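Nerkero Kitchen Cell: Hands, Wrists and Upkeep

Posted 10/21/26 by the cell maintenance desk, Irnow site

The kitchen cell at Irnow is one two-armed machine working at a sink, a counter and a dishwasher. It handles plates, cups and bottles, and it is kept going by a short list of checks that have changed very little over the past year. This gallery goes with the written procedure in the Brustbridge binder. Where the two disagree, follow the binder.

Most of the service hours go into the hands. The arms themselves are sealed at the joints and need little beyond wiping and a torque check on the cover bolts. The hands have many small parts, work near water, and take the contact loads. At the last full service the left hand had logged 2992 grasp cycles and the right hand 2330. The left hand does more of the reaching, so the gap is expected and the two hands are not serviced on the same date.

1. Fingers and thumb

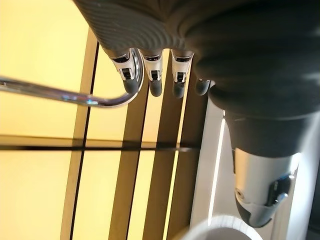 Finger joints are checked with drive power off and the hand hanging free. Move each finger through its full travel by hand, one joint at a time, and feel for a notch or a dead spot. A notch near the closed end is usually grit at the joint. A dead spot near the open end is usually a slack tendon and goes on the work order as a tendon job, even if the finger still passes the grip test.

Fingertips are replaced by wear, with no fixed interval. Look for a polished patch on the pad side. A polished tip will hold a dry cup and lose a wet plate, and the grip log shows this as a slow rise in closing force over several shifts. Replace the tips of one hand as a set. Mixed tips give uneven contact and the force readings stop being comparable with earlier ones.

The thumb gets its own line on the sheet. It opposes all four fingers and its base joint carries more side load than any other joint in the hand. Check the base for play by holding the metal segment and rocking it across its axis. Any click counts as play. The Ham bench can shim a base joint the same day if the hand arrives before noon - after that it waits for the next morning.

Do not use solvent on the hand covering. Water with a little dish soap on a cloth is enough, followed by a dry cloth. Solvent hardens the material and it then cracks along the folds at the palm.

2. Two-handed hold over the sink
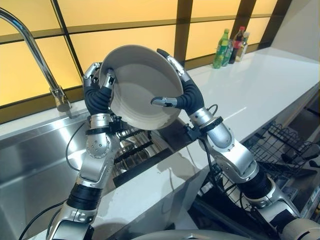
The two-handed hold is the standard check after any work on a hand or wrist. It shows faults that a single-hand test misses, mainly a wrist offset that was not re-zeroed. With a good offset, both sides share the load and the force traces lie close together. With a bad one, one hand pushes against the other and the traces spread apart within the first few seconds. Stop the test at that point. Continuing only wears the tips.

Run the hold 25 times before signing the sheet. Use the same plate throughout and wipe it between runs. Write down the lowest and highest closing force for each hand. The average is computed later from the log and does not need to be entered by hand.

Wrist cables are inspected during the same session. Each cable needs enough slack for full wrist rotation, and no more than that. Too little slack and the connector works loose over a few weeks. Too much and the loop can catch on the faucet or on the dishwasher rack when the arm comes down low. If a cable has been rerouted, rotate the wrist to both limits at low speed before running any task.

Clamp rings at the wrist are tightened in 2 passes, with the arm parked. Mark the ring and the housing with paint pen after the second pass. If the marks have moved at the next check, replace the screws as well as tightening the ring - the threads stretch, and a stretched screw will back out again.

Notes on the current setup

The cell is on the revised cable routing from Brustbridge. The old routing drawing is still in some copies of the binder and should be removed.

Spare fingertips are kept at Ham, bagged by hand and by finger. Thumb tips are a different part and have their own drawer. Return used tips in the same bag with the cycle count written on it.

The next full service of the right hand is planned for November. The left hand follows when its replacement thumb base has been received and measured. Sheets go to the maintenance desk at Irnow, one per hand.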